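4.2 Event scheduling and queue times

Timia runs its limited-time events on two shards, Praneck and Kpodo. Both shards use the same matchmaking code, but they differ in population: Praneck holds over 3000 active characters in the evening peak, Kpodo fewer. We compared queue times for the siege event Pivusberg under two schedules. In the open schedule, the event could be joined at any time of day. In the windowed schedule, it opened for a fixed period every six hours and was closed otherwise.

We logged 988 completed group queues in June. A queue was counted as complete when all players in the group accepted the invitation. Queues dropped by a server restart were removed before analysis, as were those in which a player changed role while waiting. Waiting time was capped at 300 seconds, after which the client offers a smaller version of the siege.

Windowed scheduling shortened the median wait on Kpodo but had little effect on Praneck. The gain on Kpodo was largest for healers, the role in shortest supply on that shard. Late-night players did worse under windows — many logged in between two openings and left without queuing at all. These players do not appear in the queue log, so the log alone overstates the benefit of the windowed schedule.

Group size was fixed at six in both conditions. Reward tables and level scaling were also left unchanged. Item geometry was kept plain in the event lobby to hold loading times steady across clients. 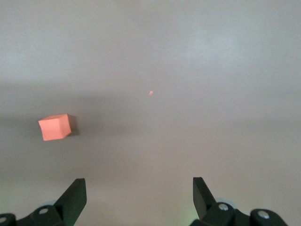
Figure 6. Small salmon-orange cube and matte gray surface.

Role imbalance remains the main source of long waits. Section 4.3 repeats the comparison with the healer requirement lowered for characters below the level cap.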